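便携式四气检测仪 例行检查表（附检查意见）
适用型号：Grakgate 扩散式、Grakgate 泵吸式
适用场所：Brokville 厂区各班组、冷库机房、污水提升间、烘焙区燃气间
编制：Venla Lindqvist
版次：8月修订，替换上一版全部内容

一、使用说明

检查人逐台填写，每台仪器一行，结果栏只填“合格”“不合格”“不适用”。填“不合格”的，必须在意见栏写明现象，不接受只写“异常”二字。意见栏中的编号对应本表条款号。

本表覆盖班前检查、月度检查和标定后复核三种情形。班前检查只做第二节和第四节；月度检查做全部条款；标定后复核做第三节至第五节。检测仪测量通道为可燃气（LEL）、氧气（O2）、一氧化碳（CO）、硫化氢（H2S），不含氨通道。冷库机房的氨检测使用单独仪器，检查表另行下发，不要混填。

二、外观与机械部分

2.1 外壳无裂纹，防护胶套完整，背夹弹力正常。
结果：合格
意见：污水提升间一台背夹螺钉松动，现场紧固，未更换。

2.2 传感器进气口无堵塞，防水透气膜无破损、无油渍、无粉尘结块。
结果：不合格（1台）
意见：烘焙区燃气间的仪器透气膜表面有面粉结块，用软毛刷清理后 CO 通道响应仍然偏慢，已更换滤膜。该区域滤膜更换周期由季度改为月度。禁止用压缩空气直吹进气口，上次检查发现有人这样做过。

2.3 显示屏无缺划，背光正常，按键有明确回弹。
结果：合格

2.4 编号标签、防爆标志、标定有效期标签三者齐全且可读。
结果：不合格（2台）
意见：标定有效期标签字迹被清洁剂擦掉，无法辨认。从标定记录中查到有效期后补贴，补贴标签须有标定员签字。今后使用覆膜标签。 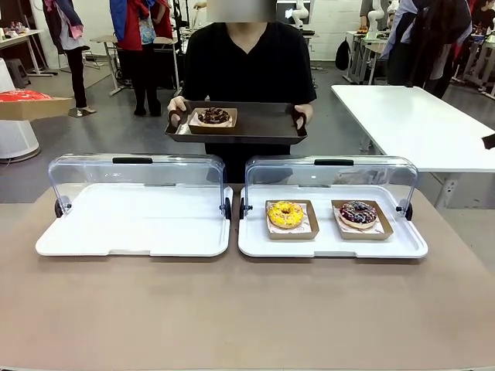 翻盖展示托盘，右侧托盘内两只纸船盒各装一个甜甜圈

2.5 泵吸式仪器：采样管无老化、无折痕，接头无松动；疏水滤芯颜色正常。
结果：合格
意见：采样管内壁有轻微冷凝水，已晾干。污水提升间使用后应将采样管取下悬挂，不得盘卷后放入仪器箱。

2.6 采样管长度与仪器登记一致。
结果：合格
意见：各班组不得自行加长。加长后到达时间随之变化，原来贴在仪器箱盖内侧的等待时间表不再适用。需要加长的，提交申请，由标定站重新测定等待时间后放行。

三、电气与电池

3.1 充满电后连续运行时间满足一个完整班次，并有余量。
结果：合格
意见：扩散式仪器实测 18 小时，关闭背光，不触发报警。泵吸式未做满时测试，下月补。

3.2 充电座触点清洁，指示灯状态正确。
结果：不合格（1座）
意见：三号充电座第二槽位触点氧化，放入仪器后指示灯时亮时灭。该槽位贴“停用”标签，触点配件已向 Kauppinen 询价。用橡皮擦拭触点只作临时处理，不计为整改完成。

3.3 充电环境无易燃气体，远离热源，充电座未与其他电器共用插线板。
结果：合格
意见：班组办公室内充电座与电热水壶共用插线板，检查当场分开。

3.4 电池循环次数记录。
结果：合格
意见：循环次数由仪器内部计数读取，用数据线导出。达到 1,000 次的电池列入更换清单，不论当前续航表现如何。本次检查没有达到该值的电池。

四、开机自检与报警功能

4.1 在洁净空气中开机，自检全部通过，无故障代码。
结果：合格
意见：自检地点统一为北门外侧。此前有班组在叉车充电区旁开机，存在氢气对 CO 通道交叉干扰的可能，读数不为零时又直接执行了归零，使后续读数整体偏低。归零前必须确认所处位置空气洁净；不能确认时，使用零级空气气瓶。

4.2 氧气通道显示 20.9%，其余通道显示零。
结果：合格

4.3 声、光、振动三种报警逐一触发并确认。
结果：不合格（1台）
意见：一台扩散式振动马达不动作，声光正常。该仪器停止使用，送修。冷库机房背景噪声高，作业人员佩戴护耳器，声报警容易被遮蔽，振动功能失效的仪器在任何情况下都不得发往该岗位。

4.4 泵吸式堵泵报警：手指封堵采样口，仪器在规定时间内报警并停泵。
结果：合格
意见：封堵测试应在采样管末端进行。 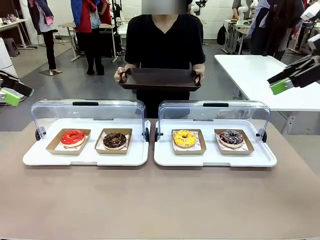 若只在仪器本体接口处封堵，能证明泵和流量传感器正常，但检查不到采样管上的漏点。检查人员中有两人沿用旧做法，已口头纠正，并在下次培训中补充演示。测试时封堵到报警出现即松手，不要长时间憋压。报警解除后观察泵是否自动恢复；不恢复的，记录故障代码后重启一次，仍不恢复则停用。

4.5 报警设定值与厂区规定一致。
结果：不合格（1台）
意见：一台送修返回的仪器，CO 高报设定为 200 ppm，与同批仪器不一致，推断为维修后恢复了出厂参数。已按厂区参数表改回，并导出配置存档。送修返回的仪器在发放前必须核对全部通道的低报、高报、STEL 和 TWA 四组数值，不能只看主屏。核对人与发放人不得为同一人。

4.6 锁定式报警功能处于开启状态。
结果：合格

五、通气测试与标定

5.1 标准气体在有效期内，气瓶压力足够完成本批次测试。
结果：合格
意见：混合标气剩余压力偏低，仅够本批次。下一瓶已到货，存放于气瓶间，证书随瓶。证书上的浓度值须由标定员录入标定站，不得沿用上一瓶数值。

5.2 减压阀流量与仪器要求匹配。
结果：合格
意见：扩散式使用固定流量减压阀，泵吸式使用按需流量减压阀。两种阀的外形接近，已在阀体上分别缠黄色和蓝色胶带区分。误将固定流量阀接到泵吸式仪器上时，若阀的流量小于泵的抽气量，泵会抽入环境空气，或触发堵泵报警，测试结果无效。

5.3 通气测试：各通道在规定时间内达到标气浓度允许偏差范围，并触发报警。
结果：不合格（2台）
意见：两台 H2S 通道响应迟缓，执行标定后其中一台恢复，另一台灵敏度余量不足，更换传感器。更换后通电稳定，再做完整标定。新传感器序列号已登记。

5.4 Divlow 标定站运行正常，管路无泄漏，排气管通向室外。
结果：合格
意见：排气管室外端被杂物遮挡，已清除。标定站打印机缺纸期间的测试记录仍保存在存储卡中，已导出，不影响追溯。标定站时钟比实际慢，已校正；校正前的记录时间戳保留原样，不做修改，在台账备注栏注明。

5.5 LEL 通道标定气体种类与应用场所的目标气体对应，换算系数已设置。
结果：合格
意见：烘焙区燃气间目标气体为天然气，按甲烷标定。溶剂暂存间使用的仪器换算系数不同，仪器正面贴有绿色标记，两类仪器不得互换。催化燃烧式传感器接触含硅润滑剂、密封胶和部分抛光剂后可能中毒，灵敏度下降且外观上看不出。烘焙区设备润滑时，将仪器移到作业点之外，作业结束后加做一次通气测试。
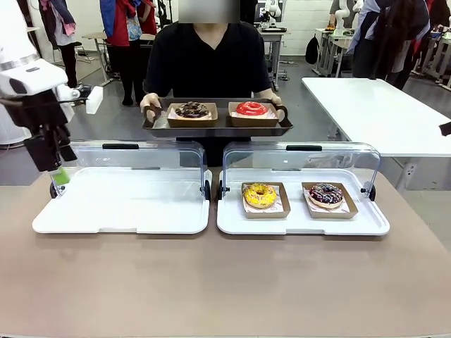
六、存放、发放与记录

6.1 仪器存放柜温度不超过 40 ℃，湿度在仪器说明书范围内。
结果：合格
意见：存放柜靠近蒸汽管一侧的格位温度偏高，已将仪器移到对侧，空出的格位改放空仪器箱和背带。

6.2 存放柜内无酒精、含硅清洁剂、香氛制品。
结果：不合格
意见：柜内发现酒精消毒湿巾一包，已取出。酒精蒸气会使 CO 通道出现较长时间的正偏差，个别情况下会被误认为漂移而执行标定。仪器外壳清洁只用清水湿布。

6.3 发放登记逐项填写：仪器编号、领用人、领用时间、班前测试结果、归还时间。
结果：不合格
意见：夜班登记有缺项，集中在“归还时间”一栏。06:30 交班时仪器已在充电座上，登记未写。由当班班长补签，不得由次日检查人代填。

6.4 报警事件在归还时导出，并由班长确认。
结果：合格
意见：本周期内有两次 CO 低报，地点均为装卸月台，与燃油叉车在门内怠速有关。读数在叉车驶离后回落。已通知物流班组，车辆等待时熄火。事件记录与通风检查合并跟踪，见通风检查表。

6.5 不合格仪器隔离存放，挂红色标签，与可用仪器不在同一层。
结果：合格

6.6 备用仪器数量满足最大一次受限空间作业的需要。
结果：不合格
意见：两台送修期间备用不足。在仪器返回前，污水提升间与冷库机房不得同时安排受限空间作业。作业票签发人已收到书面通知。

七、整改项汇总

2.2 滤膜更换周期调整：责任单位仪表班，已完成。
2.4 覆膜标签：责任单位仪表班，材料已领，未贴完。
3.2 充电座触点：责任单位仪表班，等待 Kauppinen 报价。
4.3 振动马达：送修，返回后重新做第四节全部条款。
4.5 返修参数核对：已写入发放程序，首次执行由 Venla Lindqvist 复核。
5.3 H2S 传感器：已更换，观察到下次月度检查。
6.2 存放柜：已完成，柜门内侧张贴禁放物品清单。
6.3 夜班登记：责任人当班班长，下次检查抽查。
6.6 备用仪器：随 4.3 项关闭。

八、填表注意事项

手写填表使用黑色签字笔，改动处划单线并签名，不得涂黑或使用修正带。电子版导出后与纸质版核对编号。同一台仪器在同一周期内重复检查的，两次结果都保留，以后一次作为放行依据。

仪器未到场的，结果栏留空，意见栏写明去向，不填“不适用”。“不适用”只用于该型号不具备的功能，例如扩散式仪器的 2.5、2.6 和 4.4 条。

检查人签名：________
复核人签名：________
下次月度检查前需补做：3.1 泵吸式续航测试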